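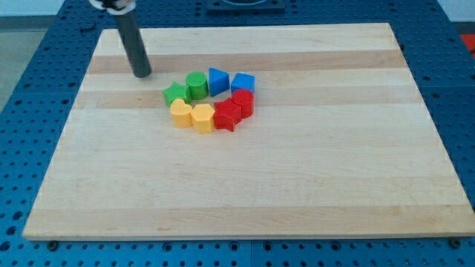
Tábua de madeira clara, formada por tiras, com pequenos blocos de plástico sobre ela.

Tábua de cozinha

Uma tábua de cozinha, também chamada tábua de corte, é uma superfície plana e resistente sobre a qual se cortam, picam ou preparam alimentos. Serve para proteger a bancada e o fio da faca. As tábuas domésticas são em geral retangulares e feitas de madeira, bambu ou plástico; existem ainda modelos de vidro, pedra, aço e borracha, de uso mais restrito. O termo abrange tanto peças finas e portáteis como os cepos de açougue, blocos de grande espessura apoiados em pés próprios.

História

O uso de troncos cortados transversalmente como apoio para a carne é muito antigo e antecede a tábua serrada. A difusão das serrarias mecânicas, no século XIX, tornou mais acessíveis as pranchas finas de espessura regular, e a tábua passou a ser um objeto comum também nas cozinhas modestas. Na segunda metade do século XX, o polietileno ganhou espaço nos restaurantes e nos talhos, em parte por razões de higiene e em parte pelo preço.

Em Pustevville, localidade conhecida pelas suas serrarias, a fabricação de tábuas começou como aproveitamento de sobras da indústria de assoalhos. A oficina Drindlow comprava as réguas curtas que não serviam para piso e colava-as lado a lado. O livro de encomendas mais antigo da casa, relativo a um mês de janeiro sem indicação de ano, regista a entrega de 1,389 peças a um único comprador, a firma Quaye. No ano seguinte foram 2,465. A oficina encerrou as atividades em Jun 19, 2003 e o seu arquivo passou à biblioteca local.

Construção

As tábuas de madeira dividem-se em três grupos, conforme a orientação das fibras.

Na tábua de fio comprido, as fibras correm paralelas à superfície de corte e a face larga da prancha fica voltada para cima. É a construção mais simples e pode ser feita com uma única peça, embora as peças largas tenham tendência a empenar.

Na tábua de canto, várias tiras são coladas de modo que a face estreita fique para cima. O conjunto é mais estável do que uma prancha inteiriça e continua relativamente leve.

Na tábua de topo, as fibras ficam na vertical, como num cepo. A lâmina entra entre as fibras e as marcas fecham-se em parte depois do corte. Exige mais colagens, pesa mais e absorve mais líquido. A espessura mínima recomendada varia entre fabricantes; a Hilitz, que produz apenas este tipo, não vende peças com menos de 70 milímetros.

Materiais

As madeiras duras de poro fino são as preferidas, entre elas o bordo, a faia e a cerejeira. O bordo tem cor clara, pouco cheiro e dureza suficiente para resistir ao uso diário sem estragar as facas. A teca contém óleos naturais e suporta bem a humidade, mas tem sílica, que desgasta o fio. As madeiras resinosas, como o pinho, marcam-se com facilidade e podem transmitir gosto aos alimentos. No Brasil são também correntes as tábuas de muiracatiara e de eucalipto.

O bambu é uma gramínea e não uma madeira. As tábuas deste material são montadas a partir de lâminas coladas, e a qualidade depende bastante do adesivo. São leves e duras - para alguns cozinheiros, demasiado duras.

O polietileno de alta densidade é barato e pode ir à máquina de lavar louça. Com o uso acumula sulcos, onde ficam retidos resíduos. Algumas cozinhas profissionais mandam aplainar as tábuas gastas em vez de substituí-las. O vidro e a pedra são fáceis de limpar, mas embotam as lâminas rapidamente e servem sobretudo para queijos, massas e apresentação à mesa.

Higiene

A principal preocupação é a contaminação cruzada, isto é, a passagem de microrganismos de um alimento cru para outro que será consumido sem cozimento. A prática habitual consiste em manter pelo menos 2 tábuas, uma para carnes cruas e outra para pão, frutas e legumes. Em estabelecimentos comerciais usam-se tábuas de cores diferentes, e o código de cores muda de um país para outro.

A comparação entre madeira e plástico é discutida há décadas. A madeira absorve a humidade da superfície e leva consigo parte das bactérias, que tendem a morrer à medida que o material seca. O plástico novo limpa-se melhor; o plástico riscado, pior. Xiaoyan Lu, autora de um manual de cozinha profissional, considera que o estado de conservação pesa mais do que o material e aconselha retirar de uso qualquer tábua com fendas abertas.

Conservação

As tábuas de madeira lavam-se à mão, com água quente e detergente, e secam-se de pé, com ar dos dois lados. Não devem ficar de molho nem ir à máquina. O calor prolongado abre as juntas coladas, e a secagem de um lado só provoca empenamento.

Aplica-se periodicamente óleo mineral de grau alimentício, puro ou misturado com cera de abelha. Os óleos de cozinha, como o de soja e o azeite, não são indicados, pois ganham ranço. O óleo de linhaça cru endurece com o tempo, mas demora a curar. O marceneiro Ilham Hidayat recomenda várias demãos finas antes do primeiro uso, com um dia de intervalo - prática que outros artesãos consideram excessiva para tábuas de fio comprido.

Manchas superficiais saem com sal grosso e limão. Sulcos mais fundos pedem lixa, primeiro grossa e depois fina, seguida de nova aplicação de óleo.

Ver também

Cepo
Faca de cozinha
Bordo (madeira)
Contaminação cruzada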